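Thread: one evening with the home build, written by the person in the household who didn't want it.

1/ For anyone new here: Nathalie Vachon and I have been building a two-armed robot at home since February. She believes in it. I do the wiring and complain. We call it Flarkach, after a typo in the first config file that spread everywhere before we caught it.

2/ My position hasn't changed. Putting a bottle in a drawer is a job my arm already does for free. But she wanted a kitchen task, so it's a kitchen task: take the bottle, get it over the open freezer drawer, set it down next to the green cans. Then don't crush anything.

3/ First, the grip. I argued for a plain two-jaw claw, cheap and dumb. Nathalie wanted fingers. Fingers mean more cables, and every cable on the outside of an arm is something to snag on a cabinet handle. I've rerouted the wrist ones twice and I still don't love the loops.

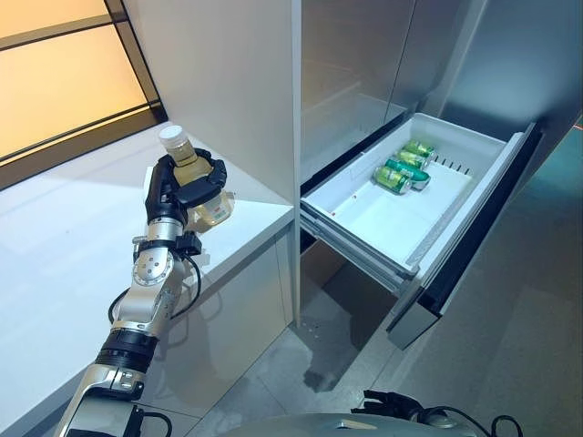

4/ Things I will admit about the fingers:
- they wrap
- they leave the cap clear
- a round bottle is kinder to them than I predicted
Things I won't admit: everything else.

5/ Tonight's log, 6 September 2026. We gave it 26 tries. I counted a success only if the bottle ended up standing in the drawer with no human hand helping. Nathalie wanted to count "it was going to make it." No. We got 21.

6/ Before you clap, look at the conditions. Drawer already open, opened by me. Same bottle every time. Same cans. Evening light from the one window, and we haven't tried it with the overheads on. Change any of those and I'd bet on a worse number.

7/ Also, it's slow. About 40 seconds a try on the good ones. You could put away a whole bag of groceries and be sitting down.

8/ Now the part we fight over, one hand or two. Nathalie's idea is to bring the second hand in close under the bottle near the drawer lip, so a slip has somewhere to go. My worry is two hands in a tight space, with two sets of knuckles that can hit each other.
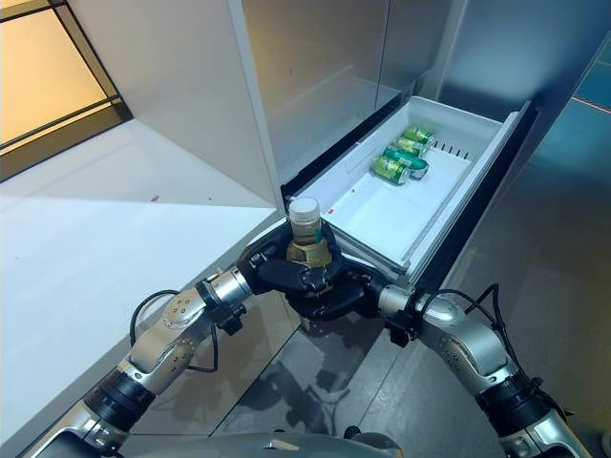

9/ Knuckles did touch on 2 of the tries. No damage that I can find, but I went over the screws on both wrists afterward and one on the right was looser than I'd left it. Could be the contact. Could be me and my cheap driver.

10/ Mackenzie Lévesque asked under my last thread if we'd let it open the drawer itself. Not yet. A drawer on slides pulls back in ways a bottle doesn't, and I want a force limit I trust before those fingers go near a handle. The one we have now is a number Nathalie picked because it "felt gentle."

11/ Next up: a different bottle, a square one if I can find it, and the overhead lights. If it still manages more than half, I'll post the numbers and be polite about it for a full day.

12/ Parts list questions go to Nathalie. She kept the receipts - I asked not to see them.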